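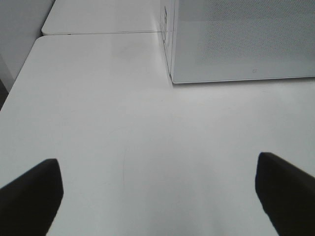 A student in the February group objected that a white top should be wiped only when a mark shows on it, and that anything more wears the finish down for nothing. The objection is partly correct. Wear comes mainly from dry wiping, where grit is dragged over the surface under the cloth.

Unit 4. Care of smooth white work surfaces

4.1 Types of mark
A smudge lies on top of the finish and can be lifted. A scratch is a change in the finish itself and will not respond to cleaner. Both may look like faint gray lines or patches. Test with a damp cloth before choosing a method.

4.2 Procedure
Clear the top. Remove grit with a soft brush, working toward the nearest edge. Wipe with a damp cloth in straight, overlapping passes. Dry with a second cloth. Do not use scouring pads.

4.3 Joined tables
Where two tops are butted together, treat the seam as an edge. Brush along it first, then wipe each top separately. Liquid left in the seam can reach the underside.

4.4 Records
Enter each scratch on the Kulska sheet with its distance from the seam. Smudges are not entered. The sheets for room 223 are kept with the Mota inventory.

Reading for Unit 5: Cirkow handout, page 28.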